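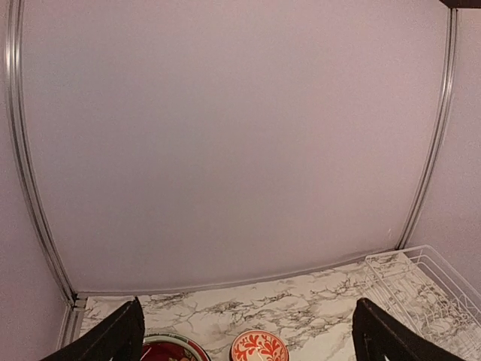

16 December 2018

**Wanted: people who cook at home, for a study about handwritten recipes**

Keogh is a small publisher of cookbooks in Brastolthorpe. We are preparing a book about recipes that families keep on paper: in notebooks, on cards, on the back of an envelope. For this work we are looking for 34 participants. You do not need to be a good cook. You need only to have at least one recipe written by hand, by you or by somebody in your family, and the wish to cook it again with attention.

## What we ask from you

- You send us a copy of your recipe. The original stays with you.
- You cook it two times in your own kitchen, once exactly as it is written and once as you really make it.
- You keep a short diary of both times. We will send you the pages for it.
- You come to one conversation in Brastolthorpe, which takes an afternoon. We speak with participants in groups of 5.

Many old recipes say "a cup" and do not say which cup, or "bake until ready." These small gaps are very interesting for us, so please do not correct the text before you send it. Spelling mistakes should also stay. If the recipe is in another language, send it as it is and add your own translation, even a rough one.

## Where we meet

The conversations are held in the Borker building, on the ground floor. Tea and bread will be on the table, and you are welcome to bring a piece of what you have cooked.
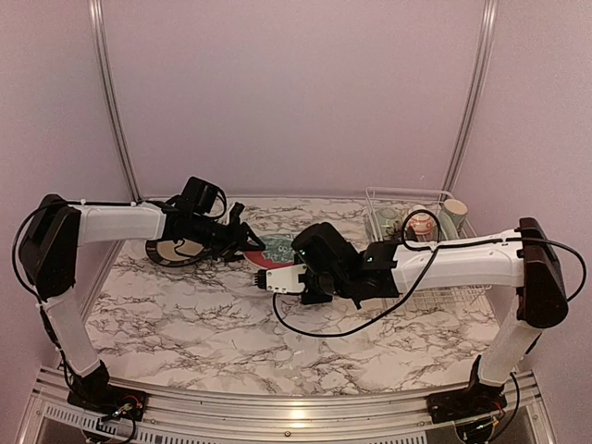 *Marble-patterned countertop and pale walls.*

## Who can apply

Anybody over 18 who can travel to Brastolthorpe one time in May. We would be especially glad to hear from people who learned a dish from a grandparent, from people who cook for only one person, and from those who moved here from another country and had to change the ingredients. Professional chefs may apply too, but the recipe must come from home and not from a restaurant.

We are sorry that we cannot accept recipes cut from magazines or printed from the internet, unless somebody has written a lot of notes on them.

## Payment

Every participant receives 108 dollars after the conversation. Ingredients are paid separately if you keep the receipts. If your recipe is chosen for the book, you receive a further 300 dollars and one printed copy, and we put the name you wish under the recipe. You remain free to use the recipe anywhere else.

## How to apply

Please write us a letter of one page. Tell us which dish it is, who wrote it down, and when you last made it. Put "Watix" on the envelope, as this is the working name of the book, and leave it at the Keogh front desk or send it there by mail. Applications without a copy of the recipe will be read also, but the copy helps us very much.

We answer every letter.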